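My second tournament, and a short one

Since I wrote here in winter, I have played one more table tennis tournament. It was the spring open in Wekcombe, for adults without a national license. In the end 43 players came, from nine clubs, and I finished in place 17. For me this is a good place. Last time I went home after two matches and I did not write anything about it.

The format was groups of four and after that a knockout, best of five. They had 14 tables in the hall, and the tables near the windows were much faster than the others, I think because of the sun in the morning. I played my first two group matches at a window table and my blocks went long all the time. I lost the first one 3-1 to a young man with long pimples on the backhand. I have practiced against this kind of rubber maybe two times in my life. When he pushes, the ball comes back with topspin, or with nothing, and I read it wrong each time. In the fourth game I started to play slow balls to his forehand only and it went better, but it was 9-5 for him already when I had this idea.

The second match I won 3-0. The third was the one I want to remember. My opponent was Cameron Hepburn, who plays for Tider, the club from the other side of the river. He is left-handed and serves very short to the forehand side, almost from outside of the table. I was down two games to one and I changed only one thing: I stood half a step more to the right for his serve. It helped me to reach the ball with a flat bat and not with my fingers nearly on the table. I won the last game 12-10 with an edge ball. I raised my hand to say sorry, as one must do, but I was not very sorry.

He was friendly after the match and showed me how he hides the length of the serve. The secret is in the first bounce. If it lands close to your own end line, the ball will go long, and if it lands in the middle it stays short, and his arm makes the same movement for both. I have tried it at home with a bucket of old balls. At the moment all of them go long.

In the knockout I lost in the first round, 3-0. There is not much to tell. The games were close to nine points each, and he made fewer mistakes than me.

Some words about equipment, as two readers asked. I still play with the Kotian blade and I am happy with it. I changed the backhand rubber to Umov in the thinner sponge. It is slower, and for a week I put every ball into the net. Now I would not go back. The forehand rubber is old and I must glue a new one before July, when the summer league begins. Until then I want to practice three things: the short return, footwork to the wide forehand, and to drink water between games, which I forgot completely.

I would like also to thank the people in the hall kitchen for the soup.

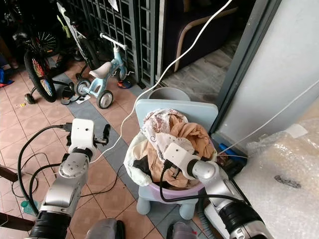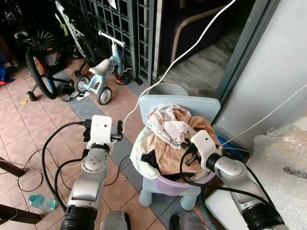 Laundry in the lavender basin.

Wekcombe, April 3, 2021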